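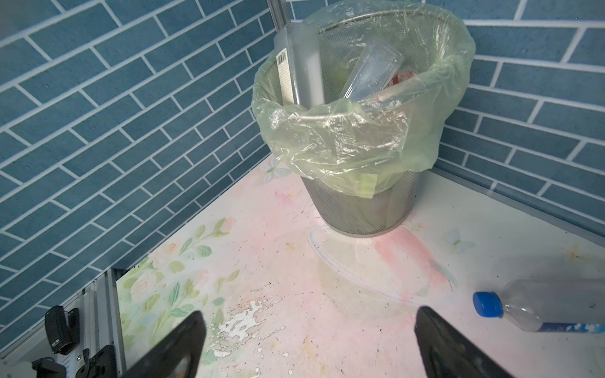

Next year's robot budget, or how I talked myself out of a second arm

Dec 28, 2018

So the holidays are nearly over and I've spent a good chunk of them with a mug of tea and a spreadsheet, which my family thinks is a sad way to use up leave. They may be right! But I promised a few of you I'd write up how I plan the money side of the tidy-up project, so let's go.

The job is still rubbish. Bottles off the floor, into the mesh bin, over and over. I picked it because the props cost next to nothing (rinse out your recycling and you're set) and because clear plastic is a proper pain for a small camera to make sense of. If you're working out what to buy first, start with the job and let it boss the shopping list around.

I went in wanting a Panda. Of course I did, everybody who's had a go on one wants one. Then I looked at what was in the kitty and had a little lie down. Gerardo Santoro, who's been through all this with his own setup, told me to write down everything except the arm and add that up before looking at arms at all. Annoying advice, and I'm glad I took it.

My list came to $1,487 the first time. That was aluminium extrusion for the base, brackets, spare gripper fingers, a wrist camera, cables and a decent power supply. Then I remembered freight, and the second go came to $1,588. The extrusion is from Martens, who cut it to length for a small fee, and I'd pay that again in a heartbeat after what I did to my last hacksaw blade.

Things I'd forgotten: bolts. So many bolts. Also a spare camera, as the lead on a wrist camera bends every time the arm moves and they don't last forever. I now budget for 2 of anything that flexes.

Things I'd over-planned: the floor and walls. I'd priced up a fancy backdrop from Brotura and it was silly money. Printed floor covering and brick-pattern walls do me fine, and when the floor gets scuffed I can live with the scuffs. Bin liners go under groceries, don't tell anyone.

For the arm itself I'm waiting on a quote from Drotinia. Lead time is some 14 weeks, so if I order early I should have it bolted down by May. The second arm is off the list for now. I've moved that money into a repairs line, and I've already got my eye on a nicer set of fingers, so we'll see how long that lasts.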